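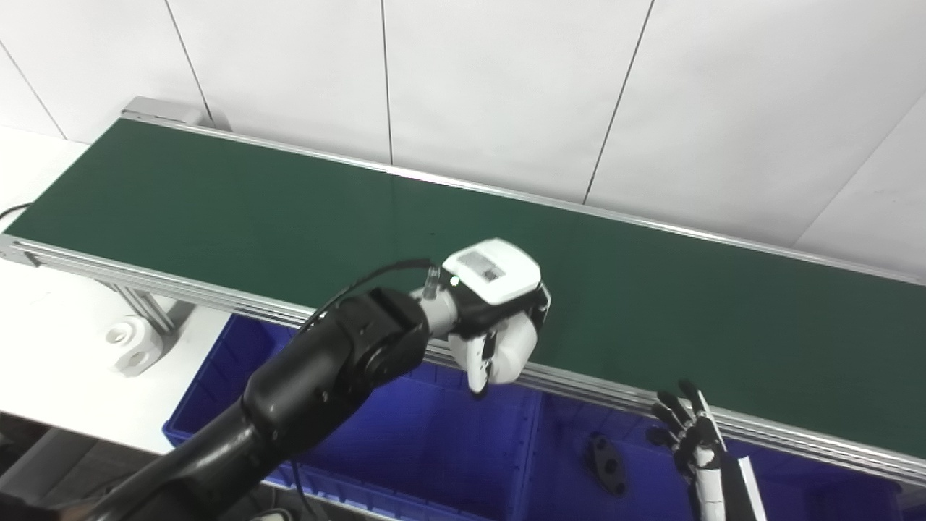
9 April 2021

Paid the water bill this morning, all $888 of it, and then sat at the kitchen table for a while without doing much. The leak was under the driveway the whole time. Tikenel sent a letter back in the winter saying our use was up, and I put it in the drawer with the other letters. Work has been slow enough that I had time to call them on my break, and they kept me on hold for most of it. The woman who picked up said I can ask for an adjustment if I send the plumber's invoice within 12 days. I wrote that on my hand.

The plumber came out from Koltwood again after lunch. He dug two holes and found the split in the second one. The pipe is the old gray kind and he says the rest of it will go too, maybe this year, maybe not. A new line to the street would have to wait until July anyway – he is booked up. He put in a patch for now. I will have to fill the holes myself.

Drove over to Clegg for gravel and they were out, so I went on to Forkden and got 11 bags. The back of the car sat very low coming home. I left them by the garage. My shoulder is sore on the left side.

Read the meter at six and again at nine – same number both times. Soup for supper, the last of the bean. Need stamps, and the invoice has to be copied before I mail it.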